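5 September 2023
Fondwood bench, white table

Spent the morning on the tableware for the sorting sets. The August list had grown too long and half the entries no longer matched what was in the drawers, so I started again from the objects and wrote the list second.

Two rules for the new sets. Bowls have to differ in color so they can be told apart in the notes by one word. Anything that goes on a plate has to stay put when the table is bumped. I bumped it a fair amount. Round things are still the worst, as expected, and I have put a rubber mat on the order sheet.

Went back and forth on whether the squeeze bottle should stand or lie down. Settled on lying down for set 2. Standing can wait until we have the heavier plates from Bulitz.
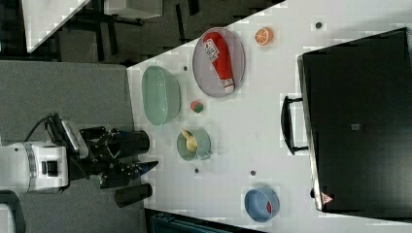
Set 2 on the white table: red bottle on the gray plate, green and blue bowls, cup, orange slice, small pieces.

The cup is listed as "green cup, light" and the bowl as "green bowl, mint". Please keep those names. In August they were both down as "green" and the Flavbridge sheets had to be redone by hand.

Small red pieces go back in the Kao box at the end of the day, lid on. The orange slice has its own bag now. If a piece is missing, write it on the sheet and leave the gap, don't swap in something from another set.

Washed everything in the sink with dish soap. Label on the bottle is paper, so that one got wiped with a cloth only.

To do:
- order mat, 600 mm wide
- check whether the lower drawer can take both bowls stacked
- new drawer labels, larger print
- copy the list to the Flavbridge folder and delete the August one

Set 3 not started. Need to find the cutting board first.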